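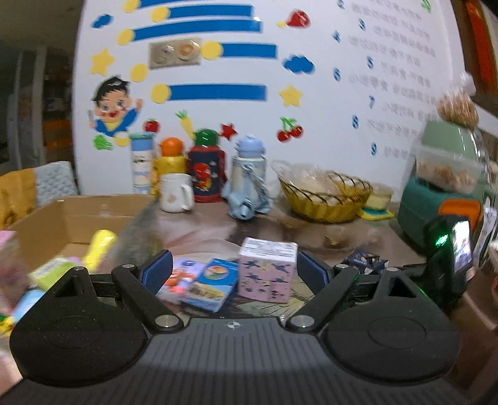
Sutgate Swap & Store list > Packing and parcels

Re: [sutgate-swap] One big carton or lots of small boxes?
From: Gladys Benavides
Date: 12 Sep 2018

Malte Kleinschmidt wrote:
> We cleared the whole table in one go last month. Everything small
> went straight into one open carton, whatever the shape, and we
> taped it up. No sorting, no lists. Wing-sze says the Roltum guide
> recommends exactly this and that it halves the work. I think we
> should do it for all the Skumach parcels from now on. Any
> objections?
>
> Malte

Yes, one or two.

I don't believe the "halves the work" bit. Halves it for whom? You save time at your end of the table and then Helmut spends his evening at the other end picking through a carton to find the one box somebody asked for. I was there in May when we opened the Ogbonna parcel, packed just the way you describe, and it took two of us most of the afternoon. Two of the card boxes had gone in at the corners and a soft packet had worked its way under the flaps.

Look at the sort of stuff we get. On the table in the picture there's a pale pink cube with little dark blue aeroplanes on it, a rectangular blue and white card box, a shiny packet in orange and red, and a small navy box off to the right. A cube and a rectangular box don't sit together nicely whatever the Roltum guide says. You end up with gaps, the gaps get stuffed with packets, and the packets get squashed. I've read the guide, by the way. It's four pages and two of them are about tape.

I'd also like to know what happens to anything long. The yellow stick-shaped thing leaning on the front of the carton is a fair question. Does it go in upright and poke the flaps open, or lie across the top and hold everything else down? Malte's method has no answer beyond "whatever the shape".

And please can we move the drinks things before we start? They're lined up at the back against the wall, and sooner or later somebody is going to reach over with a box under one arm. The cloth will wash but the card won't.

My own way is duller. Boxes first, biggest at the bottom, printed side up so you can read it without lifting anything out. Packets on their own in a bag, bag on top. No carton over 10 kilos, which Arne has been asking for since his back went. Write on two sides of the outside. It does take longer, I'd guess around 10 minutes a carton.

If Malte wants to test his version, fine, pack one carton his way and one mine, and let Helmut unpack both without being told which is which. I'll believe a result. I won't believe a guide.

The Skumach lot has to be out by the 31st, so I'd want to hear before then.

Gladys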